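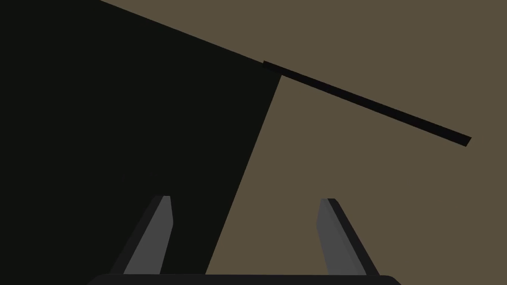 Teaching a gripper to think twice: a chat with Ewurabena Ankrah

7 min read

I'd promised myself I would keep this one short, and then Ewurabena Ankrah started talking about candles and I filled half a notebook.

She works on simulated grasping at Nanex, in a little group with Amanuel Habte and Aslı Canpolat, and their latest result is called Brutar. I'd read the write-up twice on the train and still had a page of questions. The first was the obvious one. What does it do?

"It hesitates," she said, and laughed. "Amanuel hates it when I say that. But it does! Most of our older policies would see a thing, pick a grasp and go. Brutar picks two grasps and makes them argue."

The arguing is the method, really. At every step the policy looks through the camera by the gripper and proposes two ways of closing on the object. A second, smaller network scores both, and if the scores are too close together the arm isn't allowed to close its fingers. It has to move and look again. That's it, more or less – I kept waiting for the complicated part.

"The complicated part was getting it to move somewhere useful," she said. "The first version just jiggled. You'd get a tiny shift to the left, a tiny shift back, and the same view as before. Aslı called it the nervous version and the name stuck."

I asked about the flat, plain views I'd seen from the gripper camera, where there's hardly anything to go on except a big dark shape and a bit of brown. Did those count as failures?

"No, I like those. A person looking at that would say, I've no idea, show me something else. We wanted the policy to be able to say the same. The old one would give you a very confident grasp on nothing at all."

And then the candle. It's the object they use most, and I'd wondered why, with a whole library of mugs and boxes to choose from.

"A candle on its side in a holder is two objects pretending to be one," she said. "You've got a smooth cylinder, then a collar, then a neck, then a foot. The fingers can go round the wax, or they can go for the holder, and both look perfectly sensible. So the two grasps nearly always disagree, and you get to see what the scorer does about it."

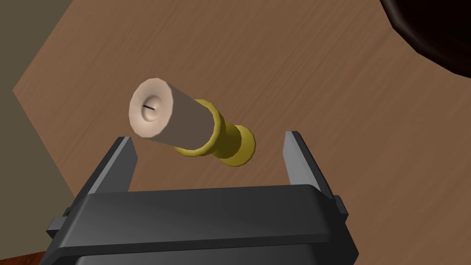
Fingers open, candle on its side: the test object Ewurabena's group keeps coming back to.

They ran 1000 simulated attempts for each version of the policy, with the objects shuffled between runs. Brutar dropped fewer things than the one-guess version, and the biggest gain was on lopsided objects like this one. On plain boxes it made no difference at all, apart from being slower. I liked that she brought that up before I did.

"It costs time," she said. "Sometimes it looks seven times before it commits. If all you ever pick up is boxes, please don't use it."

What about the graphics? I told her (a bit rudely, I admit) that the pictures looked like an old computer game. She didn't mind. The simple shading keeps the runs cheap, she said, and they wanted to know whether the looking-again trick worked before spending money on prettier light. Nevzat Toprak, who reviewed the work internally, thinks they should have done the prettier light first. "We've agreed to carry on disagreeing," she said.

There's no real arm in any of this yet. That comes in September, when Recep Yurt's team at Loureiro will try the same policy on hardware, starting with the objects that gave it the most trouble in simulation. I asked her to guess how it would go.

"Worse than we'd like in the first week. Real cameras are noisy, so I think it'll want to look again all the time. We may have to loosen the threshold a bit. Or a lot."

She'd also like to let the policy give up completely and ask for help, but they haven't worked out how to stop it asking every time. Aslı has an idea about charging it points for each question. I said I knew a few colleagues that might work on, and we went to find some lunch.

More interviews
Recep Yurt on why his test bench is never tidy
Sorting parcels at Fandton: a morning on the night shift's robots
Aslı Canpolat: what I got wrong about reward points

Contact | Copyright 2026 | Back to top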